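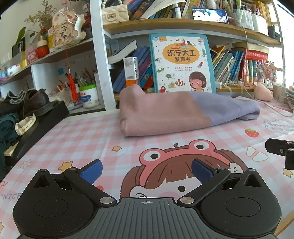
Satti Folding Set
README, version 2

Contents

Satti is a set of 1,540 recordings of people folding and spreading knitwear and towels with hand-held grippers. It was prepared by Nernex for the folding room at Junine, a laundry in Nernton. Each recording has a video from the gripper, a record of the finger opening, and one line of text written by the person who did the work. We keep the line of text exactly as it was written, with its spelling.

Why we made it

Junine wants to put two robot arms at the folding tables next April. The folders asked that the arms learn from their own way of folding, and we agreed. They know which sleeve must go first and where a soft knit will slide. The first version of the set had only towels, and the folders told us quite directly that it was too easy. 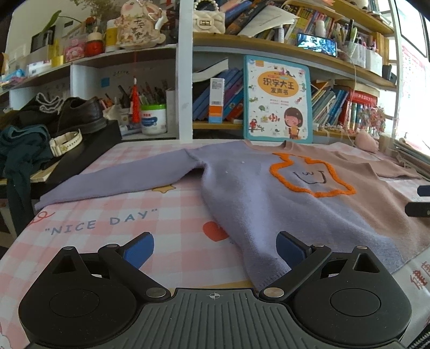
Nernton, 12th November

With this version we add sweaters. A sweater is laid open with the neck away from the worker, and the sleeves are brought in after that. Please note that the surfaces are mostly ordinary desks and tables with many things on and behind them. We did not clear the shelves. Printed cloths are included on purpose, as a plain grey table gave us a model which was confused by any pattern.

What changes for the staff

Damián Zapata has collected the opinions of the folders. Most of them are glad to give away the flat towels. Several are worried about their hours, and this README cannot answer for the laundry. What is agreed in writing is the following:

Hours spent recording are paid at the normal rate.
The recordings are not used to measure the speed of any worker.
Sorting, mending and delicate pieces remain hand work.
A folder may ask for a recording to be removed within 90 days.

The folders also say that the gripper is tiring for the wrist. We now stop after 71 minutes, including pauses.
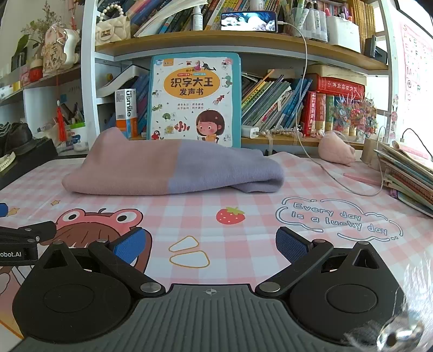
Folded piece in pink and lavender, on a checkered desk mat.

Known limits

The colour labels are not consistent: the same garment can be "purple" in one line and "lavender" in another. Books and packaging in the background carry readable text in Chinese, and it is not transcribed. There are very few shirts with buttons.

Contact

Kanako Ikeda looks after the files and the removal requests. Please write the recording number in the subject of your message.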